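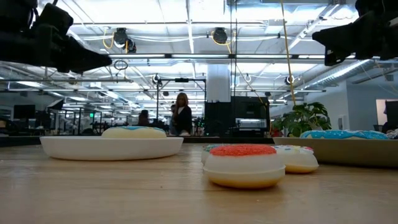

Running a community listening session about a hard subject takes more patience than money, and I say that as someone who has set out a great many chairs. I work with families who came here from several countries, mostly mothers and grandmothers, and the talk is usually about how they are treated by schools, clinics and social services. People arrive guarded, as you would too if a stranger wanted to discuss your daughters! So start with food. A donut with blue frosting on a plain white plate, another one thick with red-orange sprinkles, a pot of tea if you can manage it, and let folks settle before anyone says the word "safeguarding." My friend Mercy Kimaro taught me to wait a full cup of tea before opening my folder, and I still get fidgety doing it.

What follows is the way we do it at Nyanda, our little women's project, updated January 18, 2025.

Step 1. Ask who should be in the room

Go to the people the session concerns and ask them who ought to come. Do this before you book anything. When we began, we invited whoever was already on our mailing list (199 names, very impressive on paper) and 3 people came, all of them professionals. The next time Mercy Nyaga simply walked round to the tailor's, the grocery and the mosque and talked to women she knew, and we had to borrow benches.

Step 2. Settle the language and the interpreter

Find out which language people want to speak about private things in. It may be a different one from the language they use at work. Meet your interpreter beforehand and go through the words that carry blame, and agree on kinder ones. Please don't use somebody's child or neighbor for this, however willing they are.

Step 3. Write down the ground rules together

Keep them short. Ours say that stories stay in the room, that anyone may pass, and that no one has to explain her whole culture. You do have to be straight about the limits, though: if you hear that a child is at risk, tell them plainly what you are required to do. Say it at the start, and say it again after the break, when the latecomers have come in.

Lay out the snacks again at the break too. Something sweet and pink disappears fastest at ours.

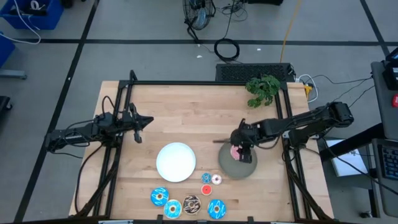

Step 4. Take notes people can check

Read the notes back before everyone goes home, slowly, and change whatever they ask you to change. I type on an old Asus laptop with the screen turned toward the group, so they can see I'm not adding anything.

Step 5. Go back with an answer

Set a date for your return and keep it, even if the answer from the agency is a disappointing one. We once went back in July with almost nothing to report, and the women were cross, and they still came to the next session.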